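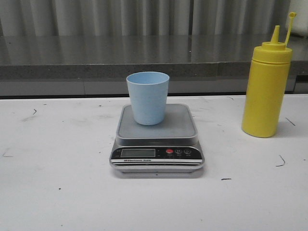
*Fig. 6 – Cup on the scale, squeeze bottle to the right.*

## 5. Weighing a dressing straight into the cup

Welcome to the fun part! Once you can weigh into a cup, you can make any dressing in the Bemidora recipe book without dirtying a single measuring spoon. Oil, honey, mustard, yogurt – they all go into the same cup, one after another, and the scale keeps track for you.

You'll need:

- a digital kitchen scale with a flat platform
- a light plastic cup or tumbler, clean and dry
- a squeeze bottle for each thick or runny ingredient
- a small spoon
- your recipe card (the Ekanayake lemon dressing is a great one to start with)

### 5.1 Setting up

1. Pick a hard, level spot on the table or counter. Push down gently on each corner of the scale. If it rocks, slide it somewhere else and try again.
2. Turn the scale so the display and buttons face you. You'll be glancing back and forth between the numbers and the cup a lot.
3. Wipe the platform with a dry cloth, and check underneath the scale for crumbs.
4. Put the squeeze bottle down on the table next to the scale, on the side of the hand you squeeze with. Leave a gap between them so the bottle doesn't lean on the platform.
5. Open the bottle and squeeze a drop onto the spoon. If it comes out in a spurt, you've got air in the nozzle. Hold the bottle upside down for a moment and try once more.

> **Note:** Scales differ in how their buttons are laid out. Look at the labels on yours and find on/off, unit and tare (sometimes marked "zero") before you start.

### 5.2 Zeroing the cup

This step is my favorite. It feels like a magic trick the first time you do it.

1. With nothing on the platform, turn the scale on and wait for it to show zero.
2. Choose grams. Every amount in this guide is in grams, and you won't want to go back to ounces for small quantities!
3. Stand the cup upright on the platform, with its whole base inside the edge.
4. Let go completely and wait for the number to settle. You're now seeing the weight of the cup.
5. Press tare. The display goes back to zero with the cup still in place, ready for your first ingredient.

> **Caution:** Many scales switch themselves off if you leave them alone for a few minutes. If that happens with a half-filled cup, see 5.4 before you pour anything else. 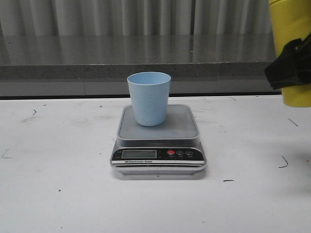
### 5.3 Adding your ingredients

1. Begin with the thinnest liquid, usually the oil or the lemon juice. A thin layer at the bottom keeps honey and mustard from gluing themselves to the plastic.
2. Hold the squeeze bottle over the cup with the nozzle just above the rim. Keep it from touching, or the weight of your hand will show up in the reading.
3. Squeeze slowly and stop a gram or two short. Give the display a second to catch up, then finish drop by drop.
4. Press tare again and move on to the next ingredient. Repeat until you reach the end of the card.
5. Lift the cup off the scale *before* you stir. Whisking on the platform is hard on the scale, and a light cup tips easily.

Gone over by a gram or two? Carry on and taste it. For bigger slips, spoon the extra out right away, while it's still sitting on top – you can watch the number come down as you go.

**Parveen's tip:** Parveen Matubbar, who tested the recipes for this edition, writes the weight of her empty cup on a strip of tape and sticks it inside the cupboard door. It's a wonderful habit and it makes 5.4 much easier.

### 5.4 If the scale turns off partway through

1. Take the cup off and turn the scale back on.
2. When it reads zero, put the cup back and note the total.
3. Subtract the weight of the empty cup. What remains is everything you've added so far.
4. Press tare and pick up where you left off.

### 5.5 Cleaning up

Wipe the platform and the buttons with a damp cloth, then a dry one. Keep the scale out of the sink. Rinse the squeeze bottle's nozzle with warm water and leave its cap off until the inside is dry.

Spare recipe cards can be ordered as part 1124. Storing finished dressings is covered in section 7.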